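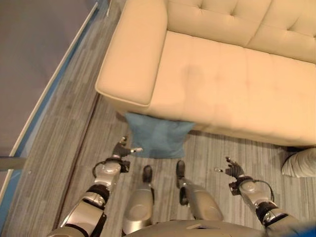

Lounge tidying task at the Brulport site: the robot's hands on either side of a blue pillow at the foot of the sofa.

Progress report to the Caldeira Fund
Project: Assisted housekeeping in serviced residences
Grantee: Wakport Residences
Reporting period: second period, closing in January
Prepared by: Raed Atallah, Project Manager

1. Purpose of this report

This report covers the second period of the grant. It describes the work carried out at the Brulport residence, the effect on the housekeeping team, spending to date and the changes we ask the Fund to approve. Technical logs are held by our integration partner, Prilta, and can be supplied on request.

2. Work completed

The humanoid robot has been assigned to the shared lounges on two floors. Its duties in this period were limited to soft items: picking up pillows and throws from the floor, returning them to the seating and reporting anything it could not lift or identify. Vacuuming, wet cleaning and all work in private rooms remain with staff.

The robot completed 595 logged pickup tasks during the period. Pillows lying in the open gave little difficulty. Those pushed under the front of a sofa remain the hardest case, as the fingers must close on a fold of fabric with limited clearance and the hand may press the item further in. Prilta revised the approach in the second half of the period so that both hands are brought down low, one on each side, before either one makes contact. Supervisors report fewer calls for assistance under this method, although the figures have not yet been checked against the logs and we do not present them as a result.

Patterned carpet caused errors early on. The robot twice stopped at a change in the flooring that it had read as a step. This was corrected in a software update and has not recurred.

3. Effect on staff

The housekeeping team at Brulport has 40 members. No positions have been removed and no contracted hours have been reduced, in line with the conditions of the grant. Six staff members have completed supervisor training and now take turns overseeing the evening round, which begins at 9 p.m.

The main benefit reported by staff is less bending and kneeling at the end of a shift. The main complaint concerns interruptions. A supervisor who is called to free a stuck task must leave other work, and during the first weeks this happened often enough that some rooms were finished late. Abdelilah Abdelaziz, Head of Housekeeping, has since moved supervisors off room duty for the length of the round. This has resolved the delays but uses staff time that was not in the original plan.

Pay was also raised. Trained supervisors asked that the added responsibility be recognized in their grade, and management has agreed to a temporary allowance while the matter is reviewed. Staff who did not volunteer for training have asked for written assurance that they will not be placed at a disadvantage. A letter to that effect was issued in January.

Staff meetings on the project are held every other Tuesday. Minutes are posted in the break room, and questions may be submitted without a name.

4. Budget

Spending is within the approved total. The training line is overspent, as sessions were repeated for the night team – a cost we should have foreseen. The overspend is covered by savings on equipment hire. The supervisor allowance is being paid from Wakport's own funds.

5. Changes requested

We ask the Fund to approve the transfer between the equipment and training lines described above. We also ask to delay the start of work in the dining areas until the next period, so that the lounge figures can be reviewed first. The end date of the grant would not change.

6. Next period

Prilta will compare assistance calls before and after the change in approach. Wakport will complete the grading review and repeat the staff survey, with a separate section for those who work alongside the robot but do not supervise it. Mr. Abdelaziz will report on whether the evening round can be moved to an earlier time, as several supervisors have requested.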